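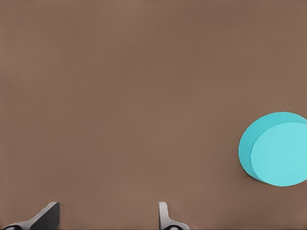

Vue simulée côté pince : cylindre cyan à droite, doigts écartés, cylindre hors de la pince.

Fiches atelier — régler une saisie en simulation avant de passer à l'établi

Les conseils qui suivent sont tirés des essais menés avec Clideck, notre banc de simulation, sur la prise d'objets courts et larges : couvercles, bouchons, galets de roulement. La méthode comparée ici est le recentrage visuel en deux temps. Le bras corrige d'abord sa position latérale, puis descend. La variante de référence, dite Vonach, corrige et descend en même temps.

Cadrage. Garder le bout des deux doigts dans le champ. Un repère fixe en bas de l'image permet de vérifier à l'œil l'écart entre la pince et l'objet. Si l'objet sort partiellement du champ, ne pas relever la caméra : déplacer le poignet latéralement jusqu'à voir le contour entier, puis relancer l'estimation du centre.

Fond. Choisir un plan mat et uni. Un brun moyen convient pour les pièces de couleur vive. Éviter les veinages marqués, qui créent de faux contours lors du passage au plateau réel.

Ouverture. Mesurer le diamètre de la pièce au pied à coulisse et ajouter 7 mm. En dessous, un doigt touche souvent le bord supérieur à la descente.

Descente. S'arrêter 2 mm au-dessus du plateau. Les doigts ne doivent jamais frotter, même en simulation : le contact fausse le calcul d'effort et l'erreur se retrouve dans le journal sous la forme d'une prise manquée.

Résultat. Sur environ 200 essais par variante, le recentrage en deux temps a donné moins de prises décalées que la variante Vonach. L'écart est net pour les pièces placées en bord de champ, faible pour les pièces déjà centrées. Le cycle est plus long. Pour du tri en série avec des pièces amenées toujours au même endroit, la variante simple suffit.

Transfert à l'établi. Les réglages ont été repris sans modification sur le plateau Leemans. L'ouverture a tenu, la hauteur d'arrêt a dû être revue — le plateau n'était pas d'équerre. Contrôler la planéité avec une règle avant le premier essai et noter la valeur aux quatre coins.

Entretien. Essuyer les patins à l'alcool isopropylique et laisser sécher. Ne pas utiliser de dégraissant à base de solvant fort sur les patins en caoutchouc.

Fichiers de réglage : dossier Arolia, sous-dossier « pièces plates ». Conserver l'ancienne version avant toute modification de l'ouverture.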